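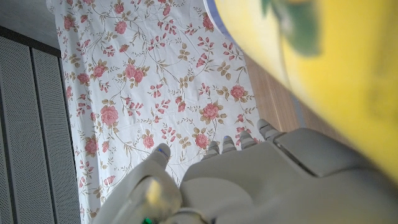
TUTBRIDGE, July

What a month it has been for the linen and clothes exchange! When we set the thing going in the old Plenance building we hoped a few neighbours might bring a bag or two of outgrown jumpers and spare pillowcases. By the end of the first month people had handed in 178 bags, and the grand total of pieces sorted, folded and put out on the rails and shelves now stands at 3,338. I had to read that number twice when Evdokia Xenos sent me the tally sheet.

The printed cottons have been the big surprise. Rose prints especially! Pink roses on a white ground, with little buds and curling stems, the sort of sheet plenty of us slept under at a grandparent's house, and they go almost as soon as they reach the shelf. One reader from Flusby has already made hers into a pair of kitchen curtains and a peg bag (the peg bag is lovely, do bring it in again). If you have florals at the back of the airing cupboard, single or double, faded or not, we would love them. A few creases don't matter a bit. We spread every flat sheet right out before folding so we can look it over for thin patches, and anything too worn for a bed goes in the patchwork basket.

Folding flat sheets is much easier than people think. Lay the sheet out, smooth it from the middle towards the edges with the palm of your hand, then bring the long sides together and keep halving until it fits the shelf. Fitted ones are another matter and Beverley Rowbotham has promised to show anybody who asks. She did 5 of them while I was still wrestling with my first.

Soft tops and sweatshirts are the next job. They always come out of the bag in a heap, and the quickest way we've found is to get the whole thing on a table, find a cuff or the hem, and work back from there. Shake, lay it face down, sleeves in, sides in, bottom up to the collar. Greys and navies go on the Lightfoot shelf by the window, brights on the rail opposite. Please check the ribbing at the wrists and waist as you go, as that's where the wear shows first, and a loose thread can be snipped in a second.

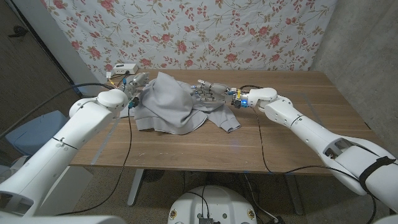
Do clothes need to be ironed before I bring them in?
Clean and dry is all we ask. Creases come out well enough with a good shake and a careful fold, and we'd much sooner have your bag this month than wait for you to get through the ironing.

Sorting runs until nearly 3 in the afternoon, and drop-offs are welcome any time before that. Children's pyjamas are running low, and so are double duvet covers. Evdokia would also be very glad of strong paper carriers with handles, as the last lot went home full of sheets.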